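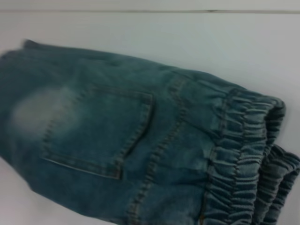 I'm looking for people to join my mending circle in Tramton this November – total beginners very welcome! I've fixed up kids' clothes for years and I'd love company (and fresh ideas for patches). We meet at 6 pm, drink too much tea and sew until we're tired. You keep whatever you mend, and I bring thread, needles and up to 120 scraps of fabric.
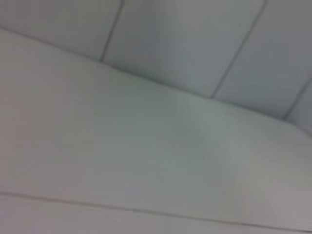 WHO CAN JOIN

Anyone over 16 who can make four evenings. Bring one thing you'd miss if you threw it out – my first was a coat with no lining left!

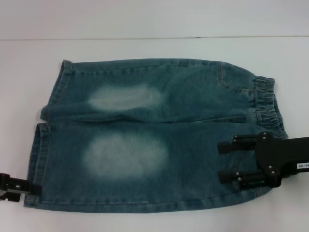

Small denim shorts with an elastic waist

To sign up, leave a note for me, Ginevra Villa, at the Agarwal yarn shop.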